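Folding Corner at Quinlan Hall — The Gallery

What a month August was! The linen room at Quinlan Hall finally got the makeover we'd been talking about for ages, and we couldn't wait to put it up on the page. The Lullero folding group has 29 members now, and every one of them used to squeeze in beside the coat racks. Now there are proper white walls, a smooth white top to fold on and good light until 8 in the evening (bliss!).

We started small, with napkins and tea towels from the Varavis market, and moved up to bigger pieces once everyone had the hang of it. Dark colors are such a joy to work with on a pale surface — you see every crease and every corner straight away.
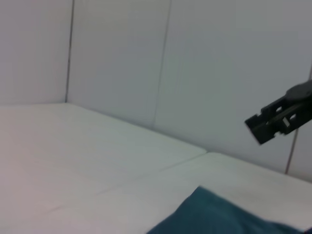

Teal cloth on the white tabletop, with one corner coming up to a lovely peak.

Marisol wrote in to say that she irons her darker cloths on the back side only, 2 passes with plenty of steam, and that they keep their color far longer that way. She also swears by folding them while they're still a little warm.

We tried the warm folding the very next evening and loved it! The edges lie so much flatter. Next up is the Rirkness swap table, so bring 2 cloths you're ready to part with, any color, any size — plain cotton is always the first to go.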